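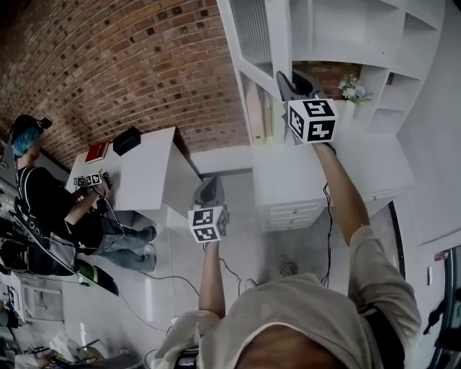
The Tarnwood results published in September have been read mostly as an argument for scale. The group trained one bimanual policy on 2,000 demonstrations collected with hand-held grippers and a second on 1,000, and the larger set won on seven of 9 household tasks. I think the more useful finding is in the appendix, where the two tasks that did not improve are broken down by tracking quality.

Both involve reaching into shelves. When an operator puts a gripper inside a compartment, the marker cube is partly hidden and the pose estimate has to be carried on fewer faces, or on none. Tarnwood filled those gaps by interpolation and kept the episodes. Adding more episodes of the same kind added more interpolated wrist motion at the moment of contact – exactly where the policy needs the most accurate labels.

Drandesow takes the opposite approach. Its pipeline drops any episode in which either cube is lost for longer than a fixed limit. The remaining data is clean but biased toward open tabletops, and a policy trained on it has seen very few shelves. I do not consider that a fix.

A better practice would be to keep the occluded segments, attach a pose confidence to each time step, and weight the loss by it. The Prirora toolkit already exports a reprojection error per marker, so the cost is small. Papers should also report the share of time steps with interpolated poses, per task, next to the episode count. Without that number, a comparison between two data set sizes says little about shelves, drawers or cabinets.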